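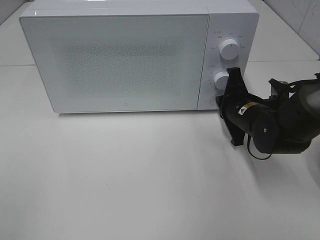 White countertop microwave with two dial controls and a round button at the base of the panel.

About Zekuneo

Zekuneo inspects, repairs and resells small kitchen appliances. Most of the work is on countertop microwave ovens with dial controls. We also handle kettles, toasters and two-slot sandwich presses. Built-in ovens and anything with a gas connection are outside our scope.

The workshop was set up by Firdevs Akyol, who had spent several years servicing catering equipment and wanted to work on household units. Zübeyde Karakaya joined the following May and runs intake, parts and records. The two of them still share the bench work on Mondays, when the weekend drop-offs are logged.

What we work on

Our stock is mostly compact microwaves with a side-hinged door, a mesh-screened window and a control panel to the right of it. On a two-dial unit, one dial normally sets the power level and the other runs the timer. These models have few electronic parts, and a worn timer can usually be replaced as a single assembly. Units with touch panels are accepted if a replacement membrane is available. Combination ovens with a grill element are accepted case by case.

We currently hold 1,455 spare parts across 358 part numbers. Door latches, turntable couplers, timer assemblies and knobs account for most of the shelf space. Knobs are sorted by shaft diameter and flat position, then by color. A white knob from one production run often does not match the white of the next, so customers can check the shade at the counter before we fit it.

How a unit is processed

Each appliance gets a paper tag and a bench number at intake. The turntable and roller ring are removed, washed and stored in a numbered tray. The cabinet is wiped down with a mild detergent solution; we do not use solvent on printed panels, as the markings around the dials lift easily.

Inspection covers the power cord, door seal, hinges, latch switches, window screen, cavity coating and ventilation openings. The door must close evenly against the cavity along its full height. A unit with a bent door or a damaged screen is not repaired and goes to recycling. Dials are turned through their full range in both directions where the design allows, and the timer is checked against a clock at three settings.

Leakage testing follows the repair and is repeated after the cabinet is closed. The last step is a water load test – a measured volume is heated for a fixed time and the temperature rise is recorded on the tag. A copy of the tag goes with the appliance.

Please do not open a microwave cabinet at home. The high-voltage capacitor can hold a charge after the plug has been pulled.

Kandovo and Weno

Kandovo is our resale shelf. Every unit on it has been through the process described above and carries a 100-day warranty on parts and labor. Stock changes weekly and we do not reserve items by phone.

Weno is the record system Zübeyde built for the workshop. It stores the tag data, the parts fitted and the test readings for each bench number. Owners can request their record at any time, including for units bought secondhand, provided the tag number is still legible.

Location and drop-off

The workshop is in the Güler building, Unit 32, with the entrance on the loading side. Drop-off is open from 8:30 a.m. to 4 p.m. Please bring the turntable and roller ring with the appliance, empty the cavity, and tape the door shut for transport. The cord should be coiled and tied at the back – cords wrapped around the front tend to scratch the door and pull on the dials.

Estimates are given in writing before any part is ordered. Appliances not collected within the period printed on the tag are transferred to Kandovo or recycled.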